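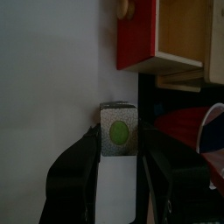

A small block held between two black gripper fingers, with a pale wall to the left.

**Flelemen sets August launch for its first 10-bit streaming box**

Flelemen will start selling its first streaming box in August, the company said, with sales opening in Brendville before moving to other markets later in the year.

The box, called the Birnon, plays 4K video at up to 60 frames per second and supports 10-bit color. It has three HDMI ports, one of them an input, so viewers can run a cable box or game console through it without changing the source on the TV.

Product manager Elisa Caruso said the input was added after home trials in which more than 2514 households took part. Many of them kept an older set-top box for live sports and wanted a single remote for both.

"People were switching inputs all evening," Caruso said. "We wanted the live channels to sit in the same menu as the apps."

The Birnon uses a picture processor developed with chip designer Wu. It upscales HD channels to 4K and can be turned off separately for each input. Hsin-yi Chiu, an engineer at Wu, said the processor adds a short delay to the picture, and that gamers will probably want to leave it off.

Storage is limited. The standard model has enough room for apps but does not record live TV - for that, buyers will need to plug in their own USB drive. A version with a built-in drive is planned, though Flelemen gave no date for it.

Software updates are promised for 5 years. Retail head Gregor Swanson said the price will be announced closer to launch and that owners of the company's older HD player will get a discount if they trade it in.

Flelemen has not said which streaming services will be available on the first day. Talks with two of them are still going on, according to Swanson.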